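Recording Hand Demonstrations for Desk-Tidying Tasks

Guidance for demonstrators at the Fistham site

Purpose

This page sets out how to record a demonstration by hand for the Gosling manipulation program. Demonstrators perform a short desk task while wearing a marker band on each wrist. The recordings are then used to train the Lula controller, which learns the position and timing of both hands together. Remote control of the arms is covered on a separate page and should not be attempted without a supervisor present.

Before you begin

Read the task card in full. Each card names the objects to be handled, the hand to be used for each, and the place where each object must finish. If the card and the desk do not agree, correct the desk and note the change in the session log.

Wear long sleeves in a plain, dark color. Remove watches, rings and bracelets. Sleeves should end under the band and should not cover any of the printed squares.

Fit the bands one at a time, left wrist first. The band should be firm enough that it does not turn when you rotate your forearm. The tracking unit is strapped to the underside of the wrist. Route any cable back toward your body and check that you can reach the far edge of the desk without pulling it tight.

Calibration

1. Sit squarely to the desk and adjust the head camera until both hands are in view at rest.

2. Hold both hands flat on the desk for 4 seconds.

3. Turn the palms upward, hold for 2 seconds, and turn them back.

4. Check the status panel in Culance. Both wrists must show as tracked. If either one drops out, tighten the band and repeat from step 2.

Recording the demonstration

Start the recording from the foot switch and wait for the tone. Begin each attempt with both hands resting near the front edge of the desk.

Reach for the first object at a steady, natural speed. Demonstrations performed very slowly are harder to use than those with a small error in them, and there is no need to exaggerate any movement. Close your fingers fully on the object before you move it, and open them fully when you let go.

Where the card calls for both hands, each hand should take hold of its own object before either object is moved. The grips may differ. A tall object is best held around the side, with the thumb along the front. A flat box may be held down against the desk under the fingers. 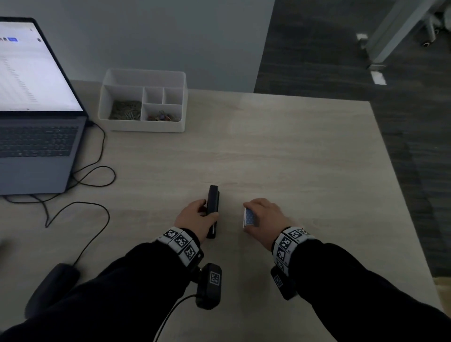 Joanne Tapley asks whether the two hands have to close at the same moment, as her own attempts were marked down for a delay between left and right. They do not. A short delay is acceptable, provided that the first hand stays still until the second has a firm grip. Attempts already marked down on this ground may be sent back for a second review.

If you drop an object, do not stop the recording. Pick it up, finish the task and press the foot switch twice at the end - this marks the attempt as a recovery, and it will be stored separately.

Complete 6 attempts for each card. Return the objects to their starting places between attempts, varying the angle of each one slightly.

After the session

Review the first and last attempts in Culance before removing the bands. Discard any attempt in which a wrist was lost from tracking during a grasp. The Gosling set now holds 467 accepted demonstrations, and new recordings are added to it after review by Hường Phùng.

Wipe the bands with a dry cloth and store them flat. Bands with creased or scratched squares should be handed to Shirley Furnival for replacement.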